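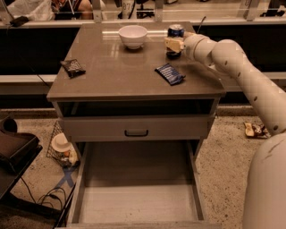 Urel Tabletop Clearing Cell
Single-arm configuration, sold by Pralivside

Product page last revised July 12, 2026

Overview

The Urel cell is a single-arm mobile unit for picking up small household and retail items from a flat surface and placing them in a drawer, tray or basket. It is sold as a complete package: base, arm, two-finger gripper, head camera, charger and one operator seat license. Customers who already own a Carrasco base can order the arm and gripper separately under part group 200.

What it handles

Beverage cans, wrapped snack bars, small pouches, bowls and similar items. Rigid items are gripped at the middle or at one end. Film packaging is slower work. Allow extra cycle time in your plan for any load made up mostly of wrappers, and quote throughput to your own management on the mixed load only.

Furniture

Most buyers start with a nightstand-style cabinet. Check three things before ordering one:

Handle. Bar and U-shaped pulls are supported. Knobs and recessed grips require the Arnham finger set, priced separately.
Drawer travel. The drawer should open far enough for the gripper to enter from above without touching the front of the cabinet.
Top finish. Glossy tops are accepted, but budget one additional lighting session at commissioning. Matte tops do not need it.

Site requirements

Level floor, hard surface or short-pile carpet. Mark the cabinet position with floor tape so that it can be returned to the same place after cleaning. Loose cables must be kept out of the path of the base. Fixed power is needed at the charger only.

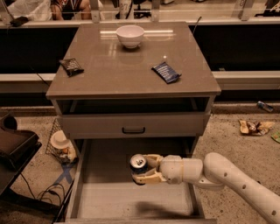

Can the cell open the drawer itself, or does someone have to open it first?
Either arrangement can be ordered. The base license covers placing into a drawer that is already open. Drawer opening and closing is a separate software option and can be added after delivery.

Budget lines

Plan for the following in the first year:

Cell, complete: quoted per site
Drawer option: one-time fee, per arm
Replacement finger pads: pack of 10
Item starter kit: 100 pieces, mixed cans, pouches and bars
Commissioning: charged per visit, travel included
Annual inspection: not included in the purchase price

Finger pads are the consumable most often left out of the first purchase order. They ship from the same warehouse as the cell and can be added to the order at no extra freight cost. Starter kit items wear out and should be treated as consumables as well.

Lead time

Standard configuration ships 10 weeks after receipt of order. Adding the Arnham finger set does not change the date. Orders placed in July are scheduled after the summer shutdown at the assembly plant.

Ordering

Use order code 111 for the complete cell and state the cabinet height, handle type and floor surface on the request form. Incomplete forms are returned without a quote. Questions on site planning go to Rutilio Arellano, applications desk, Pralivside.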